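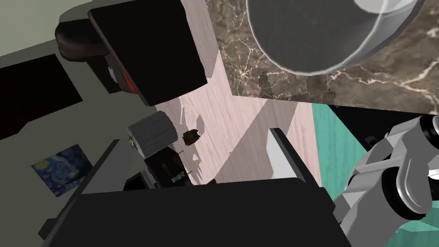 图4 浅粉色木纹表面。

4 命名:样册里的颜色与材料

4.1 语料与一个不太体面的开端

本节讨论饰面材料的商品名。所谓饰面材料,指台面、墙面、柜门上肉眼看得见、手摸得着的那一层,至于那一层下面是什么,业内人士通常不主动提起。语料取自Harner资料室所藏的样册,主要出自Rusis与Lisila两家供货商。样册的保存状况良好,原因大概是很少有人借阅;登记卡上最近的一次外借,还是有人拿它去垫投影仪。

剔除重复条目和只改了字体的“新品”以后,我们得到341个商品名。剔除工作比预想的费事。Lisila有一个习惯,同一块板换一本样册就换一个名字,旧名字并不作废,只是转到更便宜的系列里继续使用。因此“晨雾橡木”在一本样册里是主推款,在下一本里成了“经济之选”,颜色编号一字未改。我们起初把这种情形记为两个条目,后来认为这等于替厂家充实产品线,遂合并。合并的规则是:编号相同者视为一物,编号不同而实物样片无法区分者,仍视为二物。后一条规则不尽合理,但若要反过来做,就得先说清楚什么叫“无法区分”,而这个问题我们在4.3节还要吃一次苦头。

样册之外,我们还在Moulin的几家门店里做了访谈,受访的店员共六人。访谈安排在五月,当时门店生意清淡,店员谈兴颇浓。受访者中有人要求在文中不提店名,也有人要求务必提到店名,我们对两种要求一视同仁,都没有提。

4.2 四类名字

按照命名所借助的对象,商品名可以分为四类。

第一类借物,如“胡桃”“雪花石”“燕麦”。这类名字历史最久,也最老实,尽管老实的程度有限:名为“胡桃”的样片与胡桃木的关系,约略相当于水果糖与水果的关系。借物名里食物的比例偏高,尤以乳制品与谷物为甚。一位店员解释说,顾客不会对燕麦产生恶感。我们认为这一判断低估了部分顾客的童年,但没有当面反驳。

第二类借地,多为海岸、山谷和听上去适合度假的城市。借地名有一条不成文的规矩,即地方要远到顾客没有去过,又要近到顾客自以为知道。一块灰色石纹板若以北方海岸命名,便可卖出寒冷的气质;若以本市的某条街命名,则只能卖出灰尘的气质。值得注意的是,语料中没有一个名字取自供货商自己的所在地。我们曾就此致函Rusis,对方回复得十分迅速,内容是一份新的价目表。

第三类借情绪,如“低语”“从容”“归途”。这一类出现最晚,增长最快,也最令编码员头痛。“归途”是一种浅褐色,但同一册里还有“归途·深”,色泽偏黑,读来不免令人担心归途上发生了什么。情绪名的好处在于无法证伪。顾客可以投诉“胡桃”不像胡桃,却很难投诉“从容”不够从容,至少语料所附的往来信件中没有这样的先例。

第四类是编号,严格说来称不上名字。编号在样册中总是印在名字下方,字号较小,颜色较浅,像一位不便出席的亲属。然而就订货、退货、补货以及一切严肃场合而言,真正起作用的只有编号。受访店员几乎都承认,他们彼此之间从不说名字。有人甚至需要翻样册才能想起“归途”是哪一块。于是我们面对一个略显尴尬的局面:本节所研究的对象,在其所属的行业内部基本不使用。

不过,一种语言现象没有内行使用,并不等于没有用处。名字是说给外行听的,而付款的正是外行。

4.3 编码员的分歧

编码由Povilas Rebane与Tien-fu Tu两人分别完成,互不通气。不通气这一点执行得很彻底,以至于两人交来的表格连列的顺序都不一样。就借物、借地、编号三类而言,两人的判断大体吻合;分歧集中在借物与借情绪的交界处。

争执最久的条目是“薄暮”。Rebane把它归入借物,理由是薄暮乃一种可以观察的天象,有起有止,出门便能看见。Tu把它归入借情绪,理由是选用这个词的人显然没有出门。双方各写了一份书面说明,篇幅都超过了编码手册里的相应章节。第二轮讨论中又冒出了“初雪”“旧信”与“午后”,其中“旧信”一度被建议单列一类,名为“借文具”。这项建议没有通过,但在讨论中赢得的同情多于它应得的。

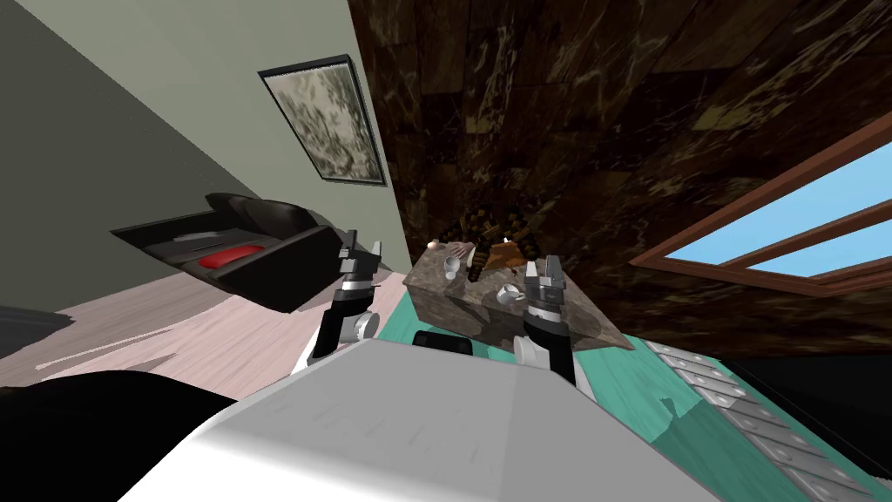 最后采用的办法相当平庸:凡能用手指出的,归入借物;指不出来而只能叹一口气的,归入借情绪。“薄暮”按此归入借情绪,Rebane在表格的备注栏里保留了意见,备注栏因此比正文栏宽。我们承认,以叹气作为操作化定义,在方法学教科书中不易找到依据。但它的可重复性出人意料地好,换人来做,叹气的位置也大致相同。

另一类分歧来自复合名。“海岸胡桃”究竟借物还是借地?植物学的答案是胡桃不以海岸闻名,但植物学在此没有发言权。我们规定以中心语为准,修饰语另行登记。这样一来“海岸胡桃”属借物,“胡桃海岸”属借地。后者原本只是编码手册里用来举例的杜撰,不料在Lisila的一本附册里真的找到了,是一款踢脚线。从此手册里举例子时我们格外谨慎。

颜色词的情形可单独一说。直接使用颜色词的名字少得可怜,而且几乎都带有辩解的口气:“不止是白”“刚好的灰”。粉色的处境尤其微妙。样片中偏粉的木纹并不罕见,但“粉”字极少出现在名字里,代之以“沙”“贝”“初熟”,乃至“裸”。店员对此的说法是,顾客愿意把粉色的台面搬回家,却不愿意告诉别人自己买的是粉色。换言之,命名在这里承担的是替顾客打掩护的职能。白色享有相反的待遇:凡不好归类的浅色,一律可以叫做某某白,语料中的“某某白”有的偏黄,有的偏绿,有一块我们轮流看过之后,决定不对它的颜色发表意见。

4.4 深色、纹理与体面

名字与实物之间的距离并不均匀。总的趋势是,颜色越深,名字越庄重;纹理越多,名字越长。浅色素面板往往一个词了事,到了深褐色的石纹板,便动辄要搬出王室、歌剧院或者某个已经不存在的帝国。仿佛纹理本身是一种出身,需要有相称的文书。

我们曾设想这一趋势可以用价格解释:贵的东西名字长,也在情理之中。但同一价位之内,趋势依然存在。深色石纹板与浅色素面板售价相同时,前者的名字仍旧更长,仍旧更容易带上定语。Wayne Zacharias在审读初稿时提出,这或许与样册的排版有关:深色样片下面的白色说明栏显得空,编辑便想多填几个字。我们量了说明栏的宽度,发现他是对的,至少在Rusis的样册里是对的。一个本可以写进符号学的现象,就此落进了排版。我们为此惋惜了一个下午,仍将结果如实报告于此。

Lisila的样册则不能这样解释,它的说明栏宽窄一律,名字却照样随着纹理膨胀。因此我们保留原先的看法,只是语气较初稿收敛了许多。

还有一点涉及搭配。样册在后半部分通常附有“推荐组合”,将台面、墙面与装饰品配成一套,并给整套再取一个名字。组合名的抽象程度高于单品名,这不难理解:要让“燕麦”与“末代宫廷”同处一室,只好去找一个比两者都含糊的词。语料中这个词多半是“生活”。组合里还常常安排一两幅挂画,而画在样册中没有名字,也没有编号,只写作“画”。无论画上是什么,一概如此。一本能为踢脚线想出“胡桃海岸”的样册,对着画却忽然词穷,这多少说明它的命名热情与物件本身有无内容关系不大。画已经有作者了,不必再取名;板没有作者,只好由市场部补上。

受访者对这个解释反应不一。有人觉得有道理,有人说画不写名字是因为画不卖。后一种说法更简单,我们把它写在这里,供偏好简单解释的读者取用。

4.5 顾客如何复述

名字在样册里是一回事,到了顾客嘴里是另一回事。我们请店员回忆顾客来店时的原话,得到的材料零碎,但方向一致:顾客几乎从不准确复述商品名。他们会说“那个什么木”“像咖啡洒了的那种”“我妹妹家那块”。其中“我妹妹家那块”的出现频率之高,使我们一度考虑增设“借亲属”一类。

复述的失真有规律可循。借物名保留得最好,顾客至少记得是一种吃的。借地名常被换成另一个地方,海岸换成湖,山谷换成高原,气候大致不变。借情绪名则几乎全军覆没,一个周六上午来取货的顾客把“从容”说成了“匆匆”,店员照样找到了货。这件事可以作为编号重要性的证据,也可以作为店员业务能力的证据;店员本人倾向于后者。

由此似乎可以推论,命名的功夫大半白费。但这样推论未免急躁。名字不必被记住才算起作用,它只需在顾客翻开样册到合上样册的那段时间里,使一块板看上去不只是一块板。此后它便可以退场,把工作交还给编号,以及顾客的妹妹。

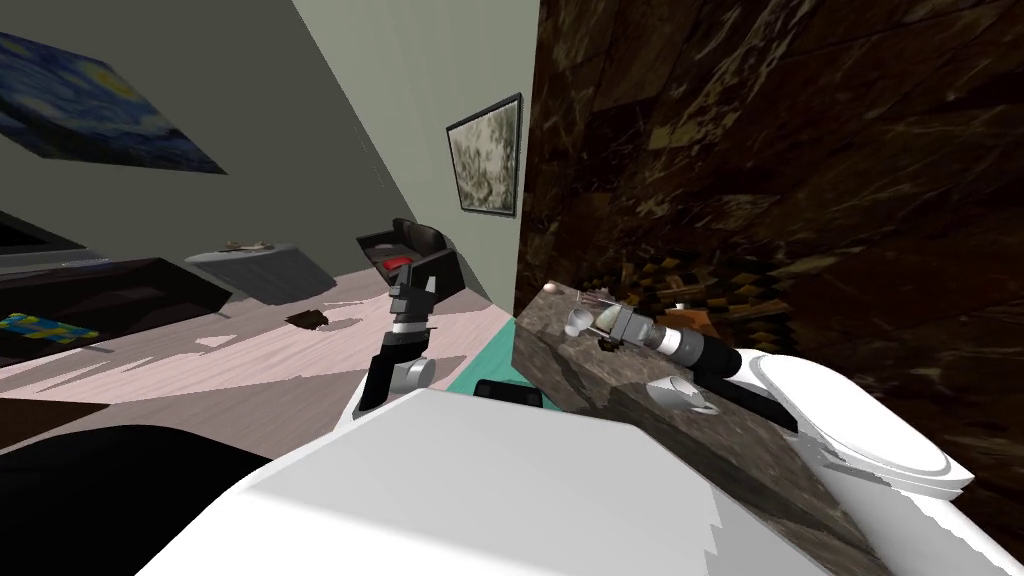 Tolera Hadgu读过本节初稿后不同意上面的推论,认为我们把顾客想得太健忘了。据他的意见,名字在成交之后还有一段漫长的余生:主人带客人参观新厨房时,会突然准确无误地说出全名,连定语也不落下,因为此时名字已经成了花过钱的凭据。店里听不见这些话,所以只在店里做访谈,自然得出名字无人记得的结论。

这一批评我们接受,接受得不太情愿。不情愿的地方在于,若要验证,便须到人家里去做客,并等待主人开口介绍台面。Tomos James自告奋勇试了一回,结果主人整晚都在谈下水管,台面只字未提。单次观察不足为据,何况据James说下水管确实值得谈。我们另外查阅了样册附带的往来信件,其中有2封售后来信完整引用了商品名,而且都用在表达不满的句子里,大意是:花了这笔钱买下某某,如今某某起了边。以全名相称,在这里的语气接近于家长连名带姓地喊孩子。

若Hadgu的看法成立,4.2节的分类还需要补上时间这一维:同一个名字,成交前用来引诱,成交后用来炫耀,出了问题以后用来问责。三种用途对名字的要求彼此抵触。适于引诱的“低语”用来问责便很吃亏,“贵公司的低语开裂了”,收信人难免要先笑一下再处理。我们怀疑情绪名的流行与此不无关系,只是目前没有任何证据表明供货商有过如此长远的打算。

关于语料的局限,有两点需要交代。样册中有一部分缺页,缺的多为深色石纹部分,大约是被人撕去比对实物了,这会使4.4节关于名字长度的说法略显单薄。此外,部分样片因日照褪色,我们对“某某白”的若干评论,有可能对不起它们年轻时的样子。下一节转入价目表,那里的文字要少得多,争议也换了一种内容。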